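Play Kitchen Sets: Sorting, Washing and Storage
Jytte Damgaard
Updated 21/01/2018

Toy food collects grease from hands and dust from floors. A set in daily use should be washed every 14 days. A set that stays on a shelf can wait until August and the general clear-out.

Sort before washing. Separate the pieces by construction:

Solid plastic. Whole fruit, slices and most cups and bowls. Can be fully submerged.
Hollow plastic with a seam or plug. Bottles and some of the larger fruit. Wipe only. Water that enters at the seam does not drain and leaves black spotting inside.
Painted wood. Wipe with a wrung-out cloth and dry at once.
Felt and fabric. Spot clean. Keep away from the wash basin.
Pieces with hook-and-loop dots. Wipe, then pick lint from the hook side with a stiff toothbrush.

To find out which group a hollow piece belongs to, squeeze it close to your cheek. Any air movement means it is not sealed.

Washing. Use warm water, not above hand-hot, with a few drops of dish soap. Soak for 7 minutes. Longer soaking lifts printed labels, and a label that has started to curl should be trimmed square or removed completely. Do not use scouring powder on glossy surfaces. Marker lines come off most hard plastics with rubbing alcohol on a cotton pad, but test on the underside first, as some paints soften.

Drying. Lay pieces in a single layer on a towel with cut faces up. Cups and bowls go rim down with one edge propped on a folded cloth. Turn everything once. Bunched shapes such as bananas hold water between the fingers and need a second turn.

Laying out. Clear one flat surface and put out the complete set before it goes back in storage. Missing pieces show up at this stage. An oval tray makes a good center point, with small fruit to one side and bottles lying down so that they do not tip and roll.
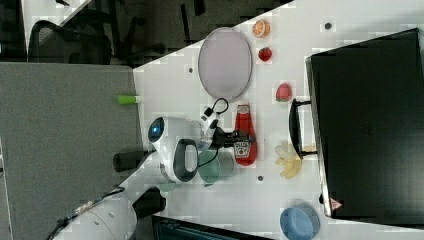
Storage. Shallow boxes are better than deep ones. In a deep box the small slices end up at the bottom and the whole load gets tipped out to reach them. I use the Kerkholm 2814, which takes one tray flat with a layer of fruit on top. The Comville box is the same length but its lid bows when stacked. Nest bowls by size and keep bottles in a separate row along the long side.

Label the end of the box, not the lid. Masking tape holds for a year or so and peels off without residue.

Discard any piece that has cracked, turned sticky or lost a part small enough to swallow.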